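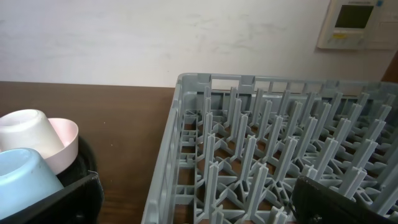

House Rules for the Cup Bench

Filed under: Robots at Work > Good Practice
By Hanne Eyvindsson | September
26 shares | 4 comments

I promised a few of you I'd put our bench rules up somewhere you could find them, so this is the gallery page for it. We load cups into dish racks with an arm here at Brident, all day long some days, and the rules have grown up on the job. Mārtiņš Toom wrote the first version on a sheet of paper and I've been fussing with it ever since (sorry, Mārtiņš!).

Pegged plate rack on the right, cups in the black holder on the left, a strip of bare table between them. Our rule one is that the strip stays bare. No phones, no pens, no coffee. I love coffee and I still move it to the windowsill.

The cups are white, pale pink and light blue, and they go in the holder any old way, tipped over and leaning on each other. Please don't straighten them! Wendell Nguyen-Tran tidied them before every run for a whole Wednesday and we ended up throwing out 20 runs, which he has been very good about.

Those tall pegs are what I worry about most. Our rule for them is slow down on the way in, and if a finger touches a peg harder than it should, you stop the arm and write it in the log before you do anything else. Even if it looks fine. Especially if you're the one who set the speed.

Hands stay off the table while the arm is live. If a cup rolls somewhere silly, press stop, say "stopped" out loud, wait for the other person to say it back, then reach. It felt goofy for the first week and now I catch myself doing it at home with the toaster.

Last one is about the rack. It gets set down by whoever is running the session, and they don't nudge it once we've begun. If it has shifted, that's a new session with a new line in the log. Sigita Lukoševičius wants tape marks on the table and I'm coming around to it, but the Rirmont bench tried tape and spent ages scraping it off, so we're still arguing.

Tags: safe handling, bench rules, grippers, cups and racks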